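October 30, 2023

Quick one before work, haven't posted since August and Mum has started asking if the blog is dead. Not dead. Just moving house.

So. Two weeks in. Boxes still in the hallway, I've learned to go sideways past them. The kettle was in a box marked BATHROOM. The bath mat has not been found at all. Paid the removalists extra to be careful and they were careful with everything except the couch, which now has a lean to it if you sit on the left.

Wanted to write about getting rid of things though, as that's what has eaten my whole spring.

We went from a four-bedroom rental to a two-bedroom flat. You do the maths. I did not do the maths until the Thursday before, standing in the garage at eleven at night with a torch in my teeth. Thirteen years of stuff. Cords for phones I can't remember owning. A fondue set still taped shut. Three tents, one good.

First go at it I tried the method out of a book Tonantzin lent me. Tonantzin Salinas, used to live over the back fence, some of you will remember her from the lemon saga. The book says to hold each thing and wait for a feeling. Waited. The feeling was mostly tired. I gave it an evening and got through one drawer. At that rate we'd still be in the old place, and the new tenants would've had to work around me.

Second go was meaner. One box for keep, one for op shop, one for bin, radio on loud, no sitting down. Sitting down is fatal. You sit down and suddenly you're reading a school report from Year 5 (talks too much, lovely handwriting).

What stayed was mostly little things. Wooden things, it seems, I didn't know I had a type. My hairbrush for one. I have owned a lot of plastic brushes, all of them went bald in the middle inside a year, and I'm not going back.
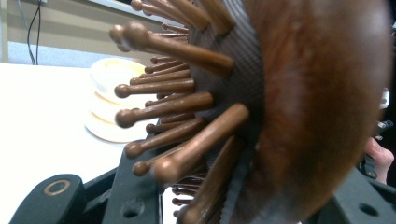
The brush. Stays.

Clothes were easy, I'm ruthless with clothes. Books were not. I had it in my head I'd keep one shelf. Then one bookcase. Then the bookcase and "a few" by the bed. Took four boxes down to the op shop on the main road and the bloke at the counter looked at me like I'd brought him a dead possum. They've got no room for books, nowhere has room for books. He took the cookbooks and a crime series. The rest rode around in the boot for a week and then I put them out at the front with a sign and a bit of tarp, and by Sunday arvo most had gone. Someone left me a thankyou note in the margin of the sign. Someone else left me a Dan-somebody thriller with the last chapter missing, so thanks for that too.

Furniture. Oh my god, furniture. If you've never tried to give away a wardrobe, don't. Listed it on Clisard for free, and had messages within minutes, all of them "is this available", none of them ever answering when I said yes. One lady wanted to know if I'd deliver it two hours up the highway. For free. One wanted to know if it was haunted?? I said not that I was aware of and never heard back, so maybe she wanted a haunted one.

Ended up selling the dining table through Joltard, which is the one my brother-in-law uses, takes a fee but people do turn up. A young couple came in a hatchback with no roof racks. We had the legs off in the driveway with my one good allen key and it went in on the diagonal with her lying kind of underneath. Waved them off. I hope they're alright.

Then storage. Here is my confession. After all that chucking I still rented a storage unit. It's from Zemix, out past the tip, smallest one they do, and it has the piano stool (no piano), the good tent, Christmas, and all Dad's tools. I'm not ready on the tools. I worked out what a year of it will cost and the number was close to 2,000 dollars and I shut the calculator. Giving myself until next winter. You can hold me to that.

Higinio Camacho from my old work rang while I was out there locking up and I told him the whole sorry tale. He said when his parents downsized they kept every single lid and none of the containers. So I went home and checked. Same. I've got a bag of lids here. Not one of them fits anything. Where do the bottoms go??

Kitchen is where I really came unstuck. The new kitchen has four drawers and one of them doesn't open unless the oven door is shut. You can't keep a waffle iron in a kitchen like that. So out went the waffle iron, the bread maker, the thing that makes noodles out of zucchini, all the mugs with jobs on them. Tonantzin took the bread maker and has sent me a photo of every loaf since. The loaves are better than mine ever were, which stings a bit.

Wooden spoons, but. Could not cull the wooden spoons. I got as far as picking out the scorched one and the one with the split and then put both of them back in the jar.

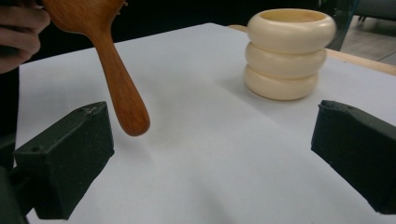
From the wooden pile. Also not going anywhere.

Things I would do diffrently, if anyone's about to move:

Start in the garage. Everyone starts in the bedroom because it's nice in there. Garage first.

Write on the side of the box as well as the top. They stack them. You can't see the top. I have done this five times in my life and forget every time.

Keep one set of sheets in the car. Just do it.

Measure the fridge hole. Ours is two centimetres too narrow and the fridge is living in the lounge next to the telly like a houseguest. Shek, the appliance mob, can swap it for a slimmer one but not until the week after next, so for now it's milk from the lounge room. You do get used to the hum.

And don't let anyone help you pack the last day if they're a "just chuck it in" person. I love my sister. There was a shoe in with the flour.

The odd bit is I haven't missed any of it. Drove past the old place on Saturday to get the mail and the new people have a trampoline out already. Thought I'd be sad and I was mainly thinking about whether they'd found the dodgy tap. Someone should tell them about the tap. I'll leave a note.

Anyway, running late, bus in six minutes and I can't find my other boot, it's in a box. Will put up the flat pics when there's a floor to see. If you know anyone who wants a bag of lids, comments are open.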